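Bumska im Test: Legt mir endlich jemand die Wäsche zusammen?

Ich gebe es zu, ich hasse Handtücherfalten! Bei uns läuft die Maschine fast jeden Tag, und der Berg auf dem Sofa wird irgendwie nie kleiner. Als Vistadier mir den Bumska für vier Wochen hingestellt hat, war ich also ziemlich aufgeregt (mein Mann eher skeptisch, er wollte wissen, wo das Ding bitte hin soll).

Aufbau: geht. Die Anleitung ist dünn, aber nach 20 Minuten stand er. Dann das erste Geschirrtuch rein – und tatsächlich, sauber gefaltet! Ich hab gejubelt. Beim zweiten hat er eine Ecke verloren und einfach weitergemacht, heraus kam eine Art Wurst. Von 8 Tüchern waren am Ende fünf schrankfertig. Spannbettlaken? Vergesst es. Socken nimmt er gar nicht erst an.

Stoff ist für Maschinen einfach fies, der liegt jedes Mal anders da, und eine Ecke zu finden und dann festzuhalten ist offenbar das Schwerste überhaupt. Der Verkora, den ich im Juni davor hatte, war da noch schlimmer, der hat mir glatt ein Gästehandtuch eingeklemmt.

384 Euro kostet der Spaß. Für Leute mit vielen gleich großen Tüchern vielleicht, ich falte vorerst selbst weiter und schaue mir die nächste Version gern wieder an. Drei von fünf Sternen.
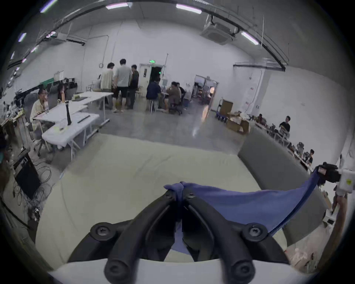

Blaues Tuch im Greifer, die andere Ecke wird rechts gehalten.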